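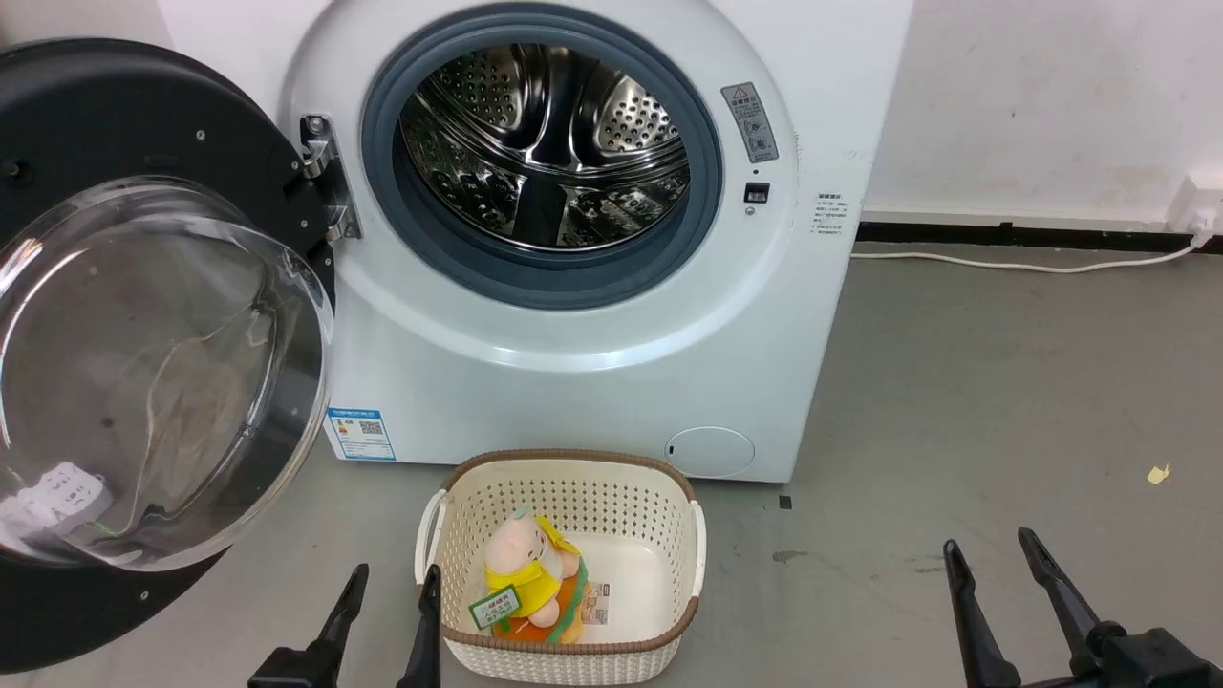

Vendideck Token Dispute Records

Version 2, February release
Maintainers: Faisal Shaikh, Sakda Chantharasri

Summary

Vendideck is a table of naming and trademark disputes involving crypto tokens, NFT collections and token sale sites. Each row is one dispute between a rights holder and a token issuer. The set holds 432 disputes and 900 linked documents (complaints, domain panel decisions, takedown notices, settlement notices, issuer statements). It was built for work on text classification and for simple counts by outcome. It is not legal advice and should not be used to clear a name.

Files

disputes.csv: one row per dispute, UTF-8, comma separated, header in first line
documents.jsonl: one JSON object per linked document
labels.txt: list of allowed values for outcome and forum
CHANGES: notes by version

Fields in disputes.csv

dispute_id: string, "VD" plus four digits. Stable across versions. Retired ids are not used again.
token_name: name as first marketed. Later names go in token_aliases.
ticker: upper case, may be empty. Tickers are not unique.
chain: chain on which the contract was first deployed. "unknown" if no contract address was found.
forum: court, domain_panel, registry, platform, private
claim_type: trademark, copyright, likeness, domain, mixed
outcome: transferred, blocked, settled, dismissed, withdrawn, open, unknown
month_opened: YYYY-MM
month_closed: YYYY-MM or empty
n_docs: number of rows in documents.jsonl with this dispute_id. May be 0.

Fields in documents.jsonl

doc_id, dispute_id, doc_type, language, text, source_note. The text field has been stripped of page headers and footers. Footnotes are kept inline in square brackets. Tables inside decisions are flattened and column order is sometimes lost.

Collection

The first version grew out of an export from Drillon, an in-house search tool at Stamirside that indexes published decisions and issuer announcements. Candidate rows were matched on token name and ticker, then read by hand. Version 2 adds platform takedowns, which came from the Yimyam notice archive and are shorter and noisier than the rest.

Both maintainers labeled every row separately. Where labels differed, the row was read again by both and one value was agreed. If agreement was not reached, outcome was set to unknown. The separate labels are not included in this release.

A dispute is entered once even when it moved between forums. The forum field gives the place where it ended, or the latest known place if it is still open. Use the doc_type sequence in documents.jsonl to recover the path.

Known problems

Private settlements are undercounted. They only appear when one side made a statement.

Coverage outside English is weak. Decisions in other languages were kept when a full text was available, but no search terms were written for them.

Token names that are also common words produced many false matches in Drillon. Most were removed. Filter on n_docs > 0 if this matters to you.

The chain field reflects the first deployment only. Tokens that were bridged or redeployed under a new contract are not tracked — see token_aliases for name changes, which often happen at the same time.

month_closed for platform takedowns is the month of removal. Some tokens were listed again later under the same name. These are not entered as new disputes unless a new notice was sent.

"blocked" and "transferred" are easy to confuse. A domain handed over by order is "transferred" even if the sale also stopped. "blocked" is used when the token or site was stopped and no asset changed hands.

Personal data

Names of private individuals acting as issuers were replaced with ISSUER_A, ISSUER_B and so on, restarting in each document. Company names, panel members and counsel were left as published. Wallet addresses were cut to the first six characters. Requests for removal should give the doc_id.

Loading

Read dispute_id and ticker as strings. Some spreadsheet programs turn tickers such as MAR1 into dates — import the column as text. The price history file from version 1 has been dropped and will not return.

License

Labels and table structure may be reused with credit to Vendideck. Document texts keep whatever terms they had at the source.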